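# Artificial stems and vases: frequently asked questions

Maintained by Agata Ruggiero for the Stotilora display range. Last revised 10 November 2014.

**Do the stems need to be sorted before arranging?**

Yes. Lay the bunch flat, separate the heads and straighten any leaf that has folded in transit. Wire inside the stem holds whatever bend it was packed with.

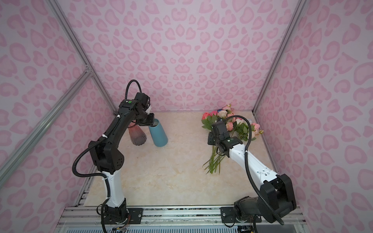 Vase choice depends on the width of the mouth and the weight of the base. A narrow vase keeps a small bunch upright without filler. Of the two shapes here, the matte teal-blue one suits roses in coral, blush and white; the ribbed glass one flares outward and lets stems lean unless they are tied.

**Can I put the stems in with the vase on its side?**

You can, and it is often easier with a full bunch. Feed the cut ends in first, push until they meet the base, then raise vase and stems together.

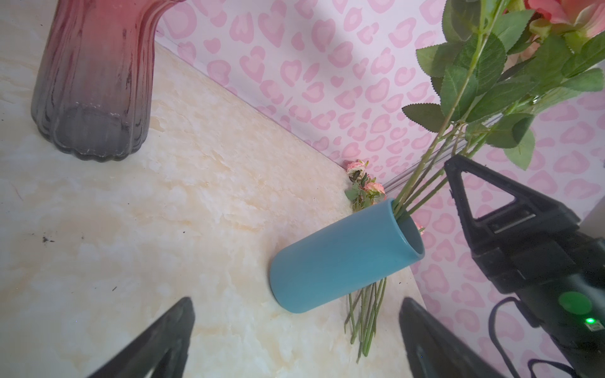
Keep one hand under the heads while lifting. If the stems cross inside, withdraw them by 5 cm and turn the bunch a quarter before pushing again. Do not force them - the plastic sleeve splits at the cut end and the wire will scratch the inner wall.

**How tall should the arrangement be?**

For a 160 mm vase, set the tallest bloom 300 mm above the table. Shorter stems go to the sides. Trim with wire cutters, never scissors.
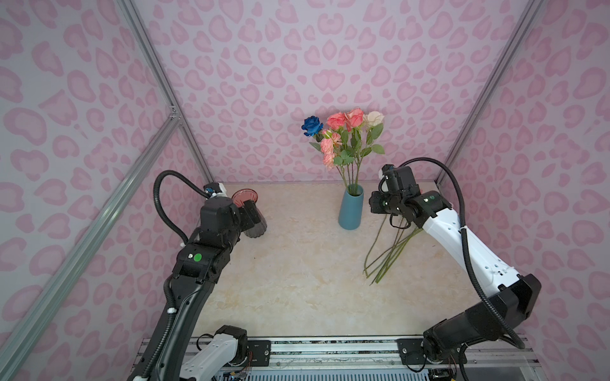 **What should I use to clean a ribbed glass vase?**

Warm water, a drop of washing-up liquid and a soft bottle brush. Work along the grooves and leave the vase to drain upside down on a cloth.

**Can I mix rose colours in one vase?**

Three colours is the usual limit for a small vase. Put the strongest colour in the middle and the palest to one side. 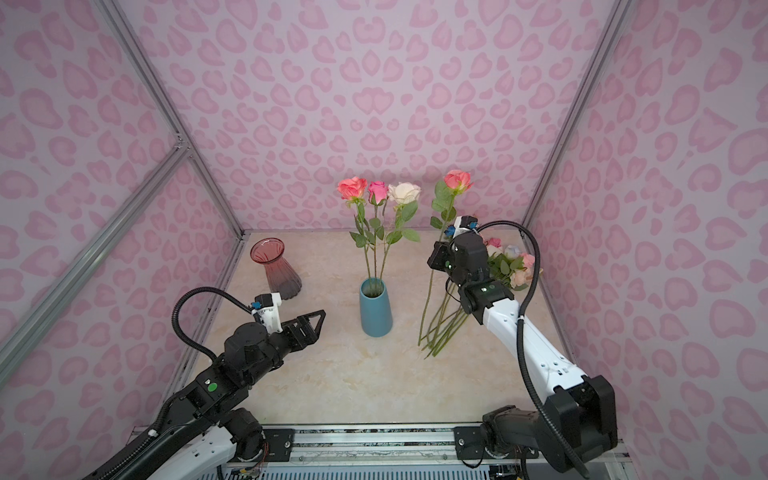 Leaves should clear the rim. Any that are trapped against it will crease, and creased fabric leaves need steam to recover. Hold them 100 mm from the spout - closer than that and the glue softens.

**Who handles replacement stems?**

Sverre Isaksson at the Trondstead shop. Quote the stem colour and length.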